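Moving the club newsletter back to paper

04/03/2023

I have put out the newsletter for the Gutville walking club for six years now. For the first two it was on paper, then I moved it to email, and since December it has been on paper again. A few people have asked me how that is going and what it costs, so I am writing it down in one place.

The email version was easy to make. I typed it into the body of a message, attached a map and pressed send. The trouble was on the other end. A good number of members share an email address with a husband or wife, and only one of the two ever saw it. Others had it go to junk. I would turn up at the trailhead in Pludetville and find four people there, and then get phone calls the next day asking when the walk was.

Harsh Pal was the one who said we should print it again. He had kept all the old paper issues in a box file and brought them along to a walk in the fall. I read through them that evening. They were better than the emails. With a page to fill I had written proper route notes, where the path turns and which gate sticks, and in the emails I had gotten down to a time and a parking spot.

So I went back to it. The current format is 8 pages, made from two sheets of letter paper folded in half. That is the right length for us. I tried twelve pages for the first issue and ran out of things to say on page nine, so the last three were a crossword, a recipe for split pea soup and a very large map.

The layout is done on my home computer in an ordinary word processor. There is a booklet setting in the print window that puts the pages in the right order, and once I found it I stopped doing it by hand with a folded dummy copy next to the keyboard. I still make the dummy for the first proof. It is the only way I can tell whether the map is going to land across the fold.

Type size was the one thing I got complaints about. I started with 10 point, to save space, and Wolfram Janssen handed his copy back to me with a magnifying glass laid on top. It is 12 point now, with wider margins. I cut the weather section to make room. It was always wrong by the time people read it anyway.

I print at the copy shop on Sikora Street. My own printer can do both sides, but it pulls the paper slightly crooked on the second pass and the page numbers wander. The shop charges by the side and gives a small discount if you bring your own paper, so I buy a box and leave it with them. I use plain white for the inside and a pastel sheet for the outside, green in spring and yellow in summer. The winter one was blue, and that was a mistake. The map was hard to read on it.

Folding takes longer than you would think. I do it at home after supper with the radio on. The first few go slowly and then you get into it. I use the back of a spoon to press the crease, which my mother taught me for Christmas cards. If you fold both sheets together the inner one creeps out a little at the open edge. A real printer would trim it. I leave it alone and have not had a complaint yet.

Then there is stapling. An ordinary desk stapler does not reach from the edge of a letter sheet to the middle when the pages are folded the short way. There are long-arm ones made for the job, and I may buy one if we keep going. For now I open a regular stapler out flat, lay the booklet face down on a piece of thick corrugated cardboard and press the staple through the spine from the outside. Then I lift the booklet off the cardboard carefully and bend the legs over with the spoon. Two staples per copy, a hand's width apart.
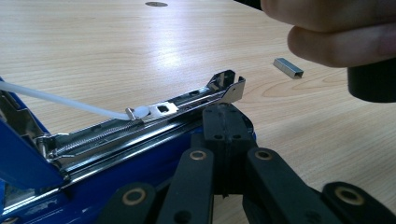

The blue stapler, opened up.

Full strips feed better than the broken ends, so I save the short pieces for household papers. I also learned to check the inside of each copy before it goes on the pile. A leg that has not been bent down flat will catch a finger, and it will tear the next envelope as well.

Delivery is the part I enjoy most. I walk to 24 houses on my side of town and Harsh takes the rest by bike. The people farther out get theirs by mail, and that is where most of the money goes. Postage is more than the printing. We put the dues up by two dollars to cover it and I have not heard anyone grumble, at least to me.

As for whether it has worked, we had a bigger group on the January walk than on any walk last year, and it was sleeting. The February one was smaller, but half the club had the same cold. I do not want to make too much of two walks. What I can say is that the phone calls have stopped, and that people now hand me things to put in. I have a piece on owl boxes waiting, and a long letter about the state of the footbridge below the quarry, which I will have to shorten.

The email has not gone away completely. I still send a short message the night before a walk if the weather looks bad or the meeting place has changed. Two members who moved away asked for the whole issue as a file, and I send them that as well.

The next issue is due out before the ridge walk. If you have something for it, please get it to me on paper or by email by the end of the month. Route notes are especially welcome, and so are drawings, as long as they are in black ink. Pencil does not copy well.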